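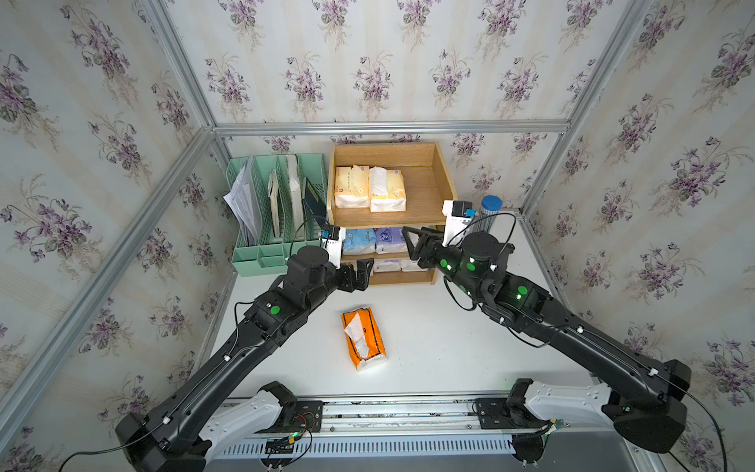

Tovden Breno two-arm bench unit: shelf stocking and desk tidying

Reviewed by İlker Türkmen, August 4, 2025

The Breno is sold as a bench system for light shop-floor chores. We ran it for four weeks on stationery and soft packs of facial tissues, with a small wooden shelf and a mint-green file organizer as the fixtures.

Hardware. Two black arms on a shared linear rail, each with a parallel-jaw gripper and a white camera over the wrist. The angular fingers suit a compartment opening better than I expected. Cable clips held throughout.

Stocking. Over 200 attempts, soft packs went onto the upper level reliably. The lower compartment was worse: with both grippers in front of it there is little clearance, and the wrapping creases under the jaws. Average time was 27 seconds per pack. A person takes 2.

Paper. Poor. Envelopes in the organizer slots were bent or dragged out in pairs. Xuân Đàm retuned grip force twice, with modest gains.

Setup. Allow roughly 4 hours, most of it calibration. The Livis software logs well but recovers badly from a dropped item, and an operator has to clear the fault.

Verdict: suitable for a lab or a patient integrator. For a stockroom or a household, not yet. Gillies handles Canadian service.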